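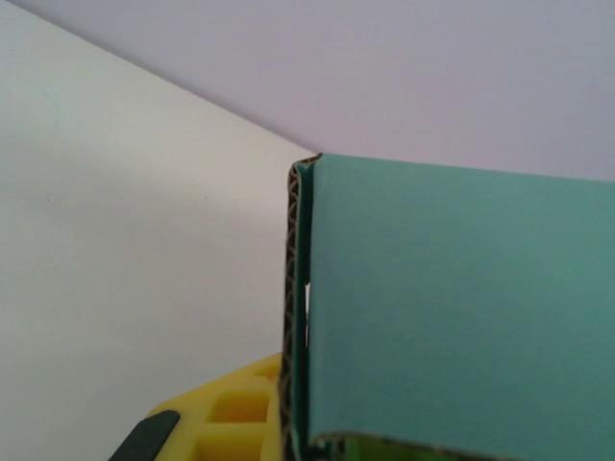
1/
箱の左側にグリッパー、という毎日見ている眺めから始めます。うちの倉庫の梱包ラインにロボットアームが入って、働き方がかなり変わったので、その話を連投します。長いです!書きたいことが多すぎて下書きがすごい量になってしまった。

2/
自己紹介を少しだけ。スイスの Stumeck という会社の倉庫で、梱包と出荷をやっています。扱っているのは台所用品と園芸用品の小物が中心。エンジニアではないです。段ボールを組んで、詰めて、閉じて、送る側の人間です。

3/
アームの名前は Lenis。型番もちゃんとあるんだけど、誰も覚えてません(私も)。Lenis の動きを決めているソフトが Skota。だから現場の会話は「Lenis が止まった」「Skota に聞いて」みたいになります。人の名前っぽくて、新人さんがよく混乱してる。

4/
Lenis の仕事は、組み上がった箱を横からつかんで詰め台に運び、詰め終わった箱を次の台に移すこと。それだけ。それだけなんだけど、その「それだけ」を人間が一日中やっていたわけです。

5/
忙しい日だと600箱。600回つかんで、持ち上げて、体をひねって、置く。詰め終わった箱も同じように動かす。初めて一人で回した日の夜、お風呂で腕が上がらなくて髪が洗えなかったのを覚えてます。

6/
で、Lenis が来て、その「ひねって置く」がほぼ消えました。仕事が終わって家に帰っても夕飯を作る気力がある。地味だけど、私の中ではこれがいちばん大きい変化!

7/
指先の話をさせてください。黄色い部品、格子みたいに四角いくぼみが並んでいて、最初に見たときワッフルかと思った。今でも現場では「ワッフル」で通じます。その隣の濃いグレーの指先は、そのまま「指」。

8/
ワッフルと指、メンテナンスの記録用紙にもそう書いてあります。「ワッフル清掃」「指 交換」。外から来た点検の人に紙を見せたら二度見されました。

9/
青緑の箱について。前は無地の茶色い段ボールも使っていたけど、今の注文の多くはこのくすんだ青緑のやつです。色がきれいで、積んであると気分がいい。倉庫の中で気分がいいって大事ですよ、本当に。

10/
段ボールって断面が波になってるじゃないですか。あの波の向きがどっちかで、つかんだときのへこみ方がぜんぜん違う。ずっと手で触ってきた人はみんな体で知っていることなのに、言葉にしたのは Lenis が来てからでした。

11/
Lenis の設定をするために、シルヴァン(Silvan Imhof。Skota の設定担当で、私たちの質問攻めに一番あっている人)が聞いてきたんです。「箱を持つとき、どこを持ってる?」って。

12/
誰も答えられなかった(笑)。「どこって……ここ?」って持ってみせるんだけど、人によって全部違うの。私は角の少し下。メブラトさんは底に指を入れる。ファビアンは両側からぎゅっと挟む派。

13/
そこで休憩室で30分、箱の持ち方だけを話す会をやりました。段ボールの持ち方で30分しゃべれるなんて思わなかったけど、足りなくて次の日もやった。めちゃくちゃ面白かった!

14/
メブラトさん(Mebrat Tilahun)は57歳、この倉庫でいちばん長い人。彼女が「継ぎ目が開いてる箱は、持ったときに音が違う」と言って、みんなで順番に耳を近づけて確かめました。本当に違うんです。ぱふ、って空気の抜ける感じ。

15/
シルヴァンがその場でノートに「ぱふ」って書いてた。もちろん彼は日本語は書けないので、向こうの言葉でそれらしい擬音を書いてた。ドイツ語の擬音、私はいまだに正解がわからない。

16/
継ぎ目の話、もう少し続けます。箱の縦の継ぎ目って、よく見ると途中で紙と紙が少し離れて、細く光が通っていることがあるんですよ。たいていは問題ないです。でも重いものを詰める注文だと気になる。

17/
前はこれを見つけても、手が止められなくてそのまま流してしまうことがありました。後ろに箱がたまっていくから。今は私の前に箱が来るまでに息がつける間があって、継ぎ目を見られる。見られるって、すごい。

18/
「自動化で人の仕事がなくなる」っていう話、うちでも当然出ました。Lenis が来る前のほうが、来てからよりずっと空気が重かったです。決まったことだけ知らされて、詳しいことがわからない時期が一番しんどかった。

19/
その頃、休憩中に誰かが冗談で「来年は私の代わりにアームがクリスマス会に来るよ」と言って、笑う人と笑わない人がいました。私は笑えなかったほうです。

20/
流れが変わったのは、スヴェーニャ(Svenja Berchtold、シフトを組んでいる人)が配置表を紙で貼り出した日。Lenis が入ったあとに誰がどこに立つか、全員の名前が入っていた。自分の名前を探して、あった、となったときの気持ち、忘れないと思う。

21/
配置表はその後いっぱい直しが入りました。最初の案だと昼の休憩が人によってばらばらで、仲のいい二人が一度も一緒に食べられないことになってて、それはすぐ抗議が出た(当たり前!)。

22/
減った持ち場も正直に書いておくと、「箱運び」という持ち場はなくなりました。そこに入ることが多かった人は、検品と返品の受付に移っています。移ってよかったと言う人もいるし、前のほうが気楽だったと言う人もいる。両方聞きます。

23/
気楽だった、の意味もわかるんです。箱運びは頭を使わなくてよくて、考えごとができた。検品は頭を使う。一日の疲れ方が、腰から目の奥に引っ越してきた感じ。

24/
だから検品の人は60分で交代することになりました。これは Lenis 導入の計画には入っていなくて、やってみて「目がもたない」という声が出て決まったルール。時計係は壁のタイマーです。鳴る音がちょっとアヒルっぽい。

25/
私の新しい持ち場は「箱の先生」と呼ばれています。正式名称はもっと固いです。Lenis がうまくつかめなかった箱を見て、何が困った箱なのかを Skota の画面に入れていく係。

26/
画面の選択肢がまた良くて、最初はシルヴァンが作った「変形」「位置ずれ」「その他」しかなかったんですよ。ほとんど「その他」になるの。それで現場から言葉を出して増やしてもらいました。

27/
増えた選択肢の一部:
・角がおじぎ
・継ぎ目が口あけ
・ふた反抗期
・底ふくらみ
・なんかいや

28/
「なんかいや」は私が押し切りました。理由は言えないけど持ちたくない箱ってあるんです。シルヴァンは最初すごく困った顔をしていたのに、あとから「なんかいや」に入った箱を並べて見て、縁の丸まり方が似てるかも、と言い出した。

29/
縁の丸まりね!折り目って、ぴしっと角になる箱と、ふっくら丸く膨らむ箱があるんです。膨らんでいると、指が当たる場所が思っているところと微妙に違う。人間は触った瞬間に直せる。Lenis には教えないといけない。

30/
教える、と言っても私がコードを書くわけじゃないです。つかむ高さを少し下げたり、近づく速さをゆっくりにしたり、画面のつまみを動かして、もう一回やってもらって、見る。料理の塩加減にすごく近い。

31/
初めて自分で変えた設定で、Lenis が口あけの箱をすっと持っていったとき、声が出ました。「えらい!」って日本語で。隣にいたファビアンが意味を聞いてきたので教えたら、今は彼も言います。発音は「エーライ」。

32/
ファビアン(Fabian Gisler)の話もしたい。彼はロボット反対派の筆頭だった人です。反対というか、前の職場で機械が入ったときに残業が増えたそうで、「速くなった分だけ詰め込まれる」と最初からずっと言っていた。

33/
これは本当に大事な指摘で、だからラインの速さをどうするかは最初の話し合いでものすごく揉めました。Lenis に合わせて人が急ぐのか、人に合わせて Lenis が待つのか。

34/
結論は、人に合わせて待つ。詰め台の横にボタンがあって、それを押すまで次の箱は来ません。押すのは詰める人。ファビアンはこのボタンの位置まで注文をつけて、左利きの人のために台の反対側にもつけてもらってました。

35/
ボタンがあるだけで全然違うんですよ。追いかけられている感じがない。くしゃみもできる。手袋も替えられる。水も飲める。前の私たち、くしゃみを我慢してたのかと思うとちょっと可笑しい。

36/
でもファビアンは今も全面賛成ではないです。「ボタンは明日外せる」と言う。そうなんです。だからボタンのことは職場の取り決めの紙にちゃんと書いてもらいました。書いてあるのとないのとでは違う。

37/
失敗の話もします。最初の週、Lenis は箱をつぶしまくりました。つかむ力が強すぎて、側面がべこっと。積まれていくへこんだ青緑の箱を見ながら、全員ちょっと優しい気持ちになった。自分も新人の頃つぶしたから。

38/
次は弱くしすぎて、滑る。ゆっくり、ものすごくゆっくり滑り落ちていくの。みんな手を出したいけど、動いている間は枠の中に手を入れちゃいけない決まりだから、見守るしかない。落ちるところまで全部見る。つらい。

39/
ちょうどいい力は、最終的には箱の種類ごとに違いました。同じ青緑の箱でも、湿気の多い日は紙がやわらかい。9月に雨が続いたときは、朝いちばんに試しの箱を持たせてから始めるようになって、それが今も続いています。

40/
朝の試し持ち、ラジオ体操みたいで好きです。コーヒーを持ったまま何人か集まってきて、Lenis が持ち上げて、置いて、へこみがないか見て、はい今日も始めましょう、となる。

41/
キリアン(Kilian Camenzind)は運送の人で、社外の人なんだけど毎日来るから半分うちの人。彼の感想が面白くて、「荷台に積むとき、角がそろうようになった」と。詰めた箱の置き方がきれいにそろっているから、パレットがまっすぐになる。

42/
ただし彼いわく、前はどのパレットを誰が組んだか見ればわかったらしい。「きみのは右に傾いてた」と言われました。知らなかった!何年も右に傾けて出荷していた。

43/
さみしさがゼロかというと、そんなことはないです。箱運びの持ち場は二人組で、しゃべりながらやる仕事だった。私のドイツ語はほとんどそこで覚えました。メブラトさんと組んで、単語を一つずつ、箱を一つずつ。

44/
メブラトさんもここに来た頃は同じように覚えたそうです。これから入ってくる人がどこで言葉を覚えるのか、というのはスヴェーニャにも言ってあって、最初のひと月は必ず誰かと並んで詰めるように組んでくれています。

45/
そのメブラトさん、Lenis にいちばん厳しいです。「遅い」「丁寧なのはいいけど遅い」。でも休みに入る前の金曜には、ワッフルのくぼみにたまった紙の粉を、誰に頼まれなくても刷毛で掃除してから帰る。

46/
紙の粉、すごいんですよ。段ボールの切り口がこすれるたびに出る。人間の手だと洗って終わりなので気づかなかった。掃除をさぼると滑りやすくなる気がする、という現場の勘をシルヴァンに伝えて、清掃が毎日の項目に入りました。

47/
手荒れも減りました!段ボールって手の脂を全部持っていくので、冬は指が割れて絆創膏だらけだったんです。ハンドクリームの減りが目に見えて遅い。今年の冬が楽しみなんて初めて言うかも。

48/
Fankhauser さんという取引先があって、ここの注文がとにかく難しい。大きさがばらばらで、割れ物が混ざっていて、詰める順番まで決まっている。これは今も箱運びから詰めまで全部人の手です。

49/
Fankhauser の日は Lenis を横で休ませて、昔の並びに戻ります。しゃべりながら運んで、ひねって置く。翌日は腰にくる。くるんだけど、みんなちょっと楽しそうなのが不思議。

50/
全部を機械に渡さないで、こういう日が残っているのは、腕がなまらないという意味でもいいなと思ってます。Lenis が止まった日に、誰も手で回せない倉庫になっていたら怖いので。

51/
実際、止まった日がありました。Skota の更新のあと起動しなくて、朝から昼過ぎまで。ファビアンが「ほらね」という顔をしながら一番よく働いてた。手で回して、その日の分はその日に出しました。

52/
よく聞かれることに先に答えておきます。
給料は? 下がっていません。箱の先生の係には少し手当がつきました。つくまでに三回話し合いをしました。最初から出る話では全然なかったです。

53/
怖くない? 最初は怖かった。動き出す瞬間の音に肩がびくっとなる。今は音で調子がわかるようになって、止まる前の「ん?」という間があると、だいたい先に顔を上げてます。

54/
見張られている感じは? これは話し合いのとき一番質問が出たところ。指先のそばのカメラは箱を見るためのもので、誰が何箱詰めたかを出すのには使わない、と取り決めの紙に入れてもらいました。入れてもらうまでは私も気持ち悪かったです。

55/
何かお手本にした職場があるの? ないです。よその見学にも行きたかったけど日程が合わなくて、結局うちの休憩室で全部しゃべって決めました。お菓子の消費量がすごかった。

56/
これから入れる職場の人に一つ言えるなら、設定の人を早めに現場に立たせてください。シルヴァンは一日だけ箱運びをやってくれたことがあって、翌朝、階段を手すりにつかまって上がってきた。その日からつまみの説明がすごくわかりやすくなりました。

57/
あと、名前の付いていない困りごとに変な名前をつけていい空気があると強いです。「ふた反抗期」と言えば全員に通じるの、本当に早い。最近は人間にも使われていて、昨日は私が「角がおじぎ」と言われました。眠かっただけです。

58/
今取り組んでいるのは、底の切り口がめくれている箱。前から見ると何ともないのに、下の縁が少し浮いていて、置いたときに引っかかる。Lenis の目の位置からだと見えにくいらしくて、シルヴァンと二人で箱をひっくり返しては唸っています。

59/
メブラトさんに聞いたら「置く前に一回、底を親指でなでるだけ」だそうです。なでる……。指でなでる動き、Lenis にできるかな。来週試してみて、うまくいってもいかなくても、またここに続きを書きます!

60/
追記:「ワッフル」の由来について何人かに聞かれたので。名付け親は私です。お腹がすいている時間帯に初めて見たので。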